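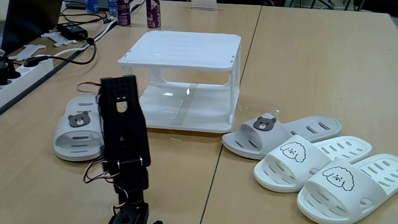
The case for the small shoe rack

By Veerle Geerts

Most advice on entryway storage starts from the number of shoes. Count the pairs, add a margin, buy the rack. I think this is the wrong starting point for house slippers, and I want to argue for a smaller unit than most households buy: two tiers, square, low enough to step around, and assigned to slippers only.

My own hallway is 900 mm wide between the wall and the stair stringer. For six years it held a full-width rack from Skotier with four shelves. Everything fit. Boots went on the bottom, street shoes on the next two levels, slippers on top. In July I took it out and measured how much floor we had lost to it, and the answer was enough that the door to the meter closet had never opened past halfway.

The problem with a shared rack is traffic. Street shoes are handled twice a day, at predictable times. Slippers are handled eight or ten times a day, by people who are carrying laundry or answering the phone. When the two share a shelf, the slippers lose. They get kicked off in front of the rack and stay there, and after a week the rack is a display stand for shoes that are out of season.

A two-tier stand of the plain plastic sort, with a flat top and one lower shelf on four corner legs, holds two adult pairs if they are placed heel to wall. Three if one pair belongs to a child. That is a real limit and I consider it useful. A household of four needs two such stands, in two places, and the second place is usually where the slippers were piling up anyway. In our house this was the foot of the stairs.

Willy Kuipers, who read a draft of this, objected that a stand that small tips over. Some do. The test is simple: put one slipper on the far edge of the top panel and press down with a finger. If the opposite legs lift, the stand needs weight on the lower shelf or a strip of double-sided tape under the feet. Snap-together legs also loosen with use. Push them back in by hand and do not hit the panel with a mallet, as I did with a Vurum unit that then split at the socket.

Clear lower shelves deserve a separate note. They look clean in a shop and show every scuff at home. They also flex more than opaque ones of the same thickness, in my experience, and a sagging shelf lets slippers slide to the middle. A strip of tape across the shelf gives some grip and marks the division between pairs. It is ugly. I would still do it.

On the slippers themselves, I hold that molded ones with ventilation slots are the correct choice for a stand like this. They rinse under a tap, drain through the footbed, and can be put back damp without harm to a plastic shelf. Felt and fleece cannot. The drawback is stiffness – a molded strap does not fold flat, so pairs cannot be nested, and shelf clearance has to be measured at the highest point of the strap. Measure the slipper before the rack.

I used to object to printed straps. Bear faces and curly-haired dogs seemed to me to belong in a nursery. I have changed my view for a practical reason. Two pairs of gray slippers in adjacent sizes are impossible to sort at six in the morning. A gray pair with a bear on each strap and a white pair with a dog can be sorted at a glance, including by a four-year-old, and the sorting is most of the work. Color alone does part of this. The emblem does the rest, particularly under a dim hall lamp, where light gray and white are closer than one would like.

There remains the question of how to set up the stand in the first place. Do it on a table. Put the stand down, bring every slipper in the house, and lay them out beside it before placing any. Odd ones show up immediately at that height, and so do worn heels. Sort into pairs, toes all one way, then load the lower shelf first. When we did this I found a single slipper I had been stepping over for months, and no partner for it anywhere. It went in the trash.

Trinidad Lacson has argued, in reply to an earlier piece of mine, that a basket does the same job for less money. A basket holds more, I agree. But it holds slippers in layers, and the pair wanted is in the bottom layer at least half the time. The basket is emptied onto the floor to find it. I have yet to see one refilled the same day.

Buy the small stand, accept the limit, and move the boots to the garage. The closet door in our hallway now opens fully. The old rack is still in the shed if anyone within driving distance wants it, minus two of the shelf clips.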